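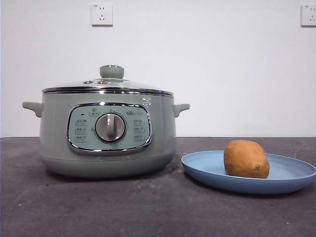
Cooker, plate, potato. The bench setup, June 2025.

Got in late, bus trouble, lost most of an hour. Jaruwan already had the laptop out and the kettle on. No clean mugs. Drank tea out of the measuring jug again.

Main job today was the potato run. Potato starts on the blue plate, arm picks it up, lid comes off, potato goes in, lid goes on. Sounds like nothing. We have been at this since before the shelf fell down and I still can't get the lid part clean. Glass lid, shiny rim, and the depth sensor hates both. It sees the wall through the dome and decides the cooker has no top. Jaruwan says stick tape on the glass. I say no tape, if it needs tape in the workshop it'll need tape in my kitchen and then what was the point. We had this same argument last week. Tape is staying in the drawer for now.

What I tried instead: forget the glass, go for the knob. Green cylinder, flat top, little metal bit in the middle. The metal bit flares under the lamp so I turned the lamp to the wall and the flare mostly went. Then the fit was good. Really good, I shouted a bit. Center of the knob within a couple millimeters every time I checked with the calipers.

Then shoulder joint started its noise. The tick tick one. Took the cover off, grub screw backed out AGAIN. Threadlock this time, the blue stuff, should have done it in the first place. Have to leave it overnight so no lifting today, vision only. Annoying but ok.

Potato notes. It's the same one we've been using and it's getting a bit sad but I don't want to swap it halfway through the set. Brown potato on light blue is easy, mask comes out nice and tight. The counter is worse. Dark gray, specks all over it, and the specks come up as little points floating over the surface. Filter set to 17 and most of them go away. At 21 they all go but so does the edge of the plate, so 17 it is. Wrote it on the side of the monitor in marker becuase I will forget.

Log file says 3165 frames captured, 2873 usable. The rest is mostly me leaning in front of the lens to look at stuff. Need to stop doing that. Jaruwan laughed for a good while at one where it's just my ear.

Side handles. Been thinking about these. Short stubby things, curve up a bit. If the lid grab pulls sideways at all, the whole cooker slides on the counter. Last time it went a good inch before I hit the stop. Could hold one handle with the second arm but the second arm is a box of parts from Hoston and a promise. Rubber mat under the cooker? Cheap. Try that first.

Also the dial. Cristóvão keeps asking when it will turn the dial. He's seen the big silver knob on the front with the grip bar and in his head that's the whole project, robot makes dinner, done. Told him lid first. He said the dial looks easier than the lid. He might be right?? There's a proper bar to grab, it doesn't see-through, it doesn't go anywhere. Only thing is the chrome round it. Hmm. Didn't tell him he might be right.

Correia fingers came, forgot to write that down. Softer than the old ones, a bit sticky. Smell terrible. Tried one by hand on the potato and it holds without digging in. The old ones left dents. Will fit them after the shoulder is sorted, two screws each, and redo the grip force from zero which is a whole evening by itself.

Stomgate want the bench cleared by August for the open day. We are supposed to show something. Jaruwan put our names down without asking me, and wrote "kitchen robot (working)" on the sheet. Working! I said put a question mark, she said no room in the box.

Argued a bit about the plate too. It's oval so the center is never where the code thinks, it was written for round ones. I fudged it with an offset. She wants it done right, fit an ellipse, it's ten lines. It was not ten lines. Got it going just before we packed up, seems fine with the plate turned, didn't test it upside down or with a different potato.

Money: mat, threadlock (nearly out), longer cable for the wrist. The Brarnness one is too stiff, it tugs. Ask around before buying.

Back hurts from the stool. Bring the cushion.

Tomorrow
- check shoulder, do NOT power up before checking it
- mat under cooker
- new fingers on
- lid pick, slow speed, hand on the stop
- wash the jug

Left the potato on the plate.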